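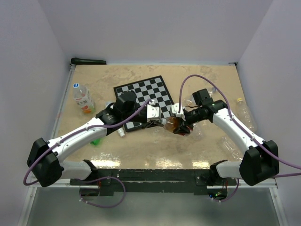 Two arms are going in on our bottle sorting line, what happens to the people?

I run a small shift at a returns depot near Brundthorpe, and they're putting in a pair of arms for the plastic bottles in March. My crew of 11 keeps asking me what their days will look like and I don't know what to tell them. Has anyone been through it?

Murthy

We have, at Prostberg. Four of us used to stand at the table all day, now 2 do, and the others moved over to checking and baling. My shoulders are so much happier! But it's quieter, and I do miss the chatting. Ask early who gets trained on the arms, and ask for it in writing, because our first list was drawn up without a word to the night shift.

Helmut Rieger

depends on your manager mostly. crushed bottles still came to us by hand for months

Pustik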